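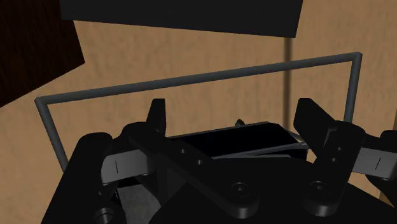
Wednesday

Gossip column coding, second pass.

Finished pulling the celebrity memoir stories out of the Broton archive. Total is 1570 items once the duplicates are gone. The first export had a lot of the same agency copy under different headlines, so I matched on the second paragraph instead of the first. Second paragraphs hardly ever get rewritten. Leave the duplicates in their own folder, we will want them for the headline comparison.

Coding sheet changes:

"Source" now has separate boxes for the book itself, a social media post by the author, a publicist, and "a friend" or "an insider". Before this we had publicist and insider in one box and it made the Plarkton weeklies look much better sourced than they are.

"Timing" is now counted in weeks before or after publication day. If the story only says "forthcoming" and gives no day, enter F and leave the number blank. Do not guess from the cover price or the book ads.

"Tone toward subject" stays at 3 levels. I tried five on a small batch and could not agree with my own codes from the day before.

Coded the Fatus set this morning, the ones where the star posts first and the paper follows. Most of them quote the post nearly whole and then add a line about the marriage or the ex. The book title usually comes in the first or second paragraph. Age comes in commas right after the name almost every time, for women and men both. I had expected a gap there and there isn't one in this set. Worth checking in Plarkton before saying anything.

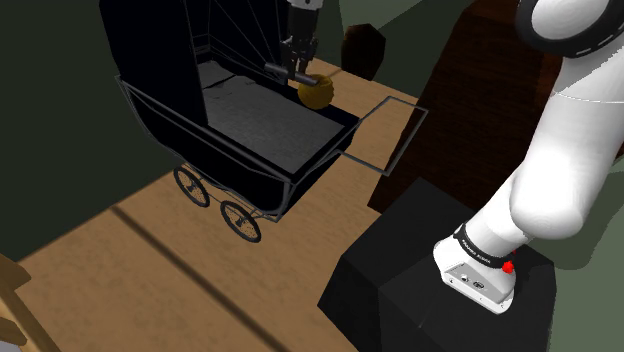 The Wendt magazine scans are still a mess. Text recognition reads the pull quotes into the middle of the body text, so a sentence about a tour will stop and start again as a sentence about rehab. I fixed the worst pages by hand and stopped after lunch. Over 700 pages left. Might be quicker to crop out the pull quotes and run the whole lot again — will try it on one issue first.

Problem with apologies. Some stories report that the star has said sorry to someone named in the book, and the current sheet has nowhere to put that. Using the notes column for now with the word APOLOGY in capitals so it can be searched.

Storage: moved the raw pages to the shared drive. Folder names go by title and issue number, no spaces. Please don't rename them, the script looks for the exact name.

To do:
Plarkton age check
Wendt test issue, pull quotes cropped
Draw 1000 items for the second coder, spread evenly over the titles
Write down the rule for serial extracts, currently only in my head
Ask Broton whether the missing Sunday supplements exist on film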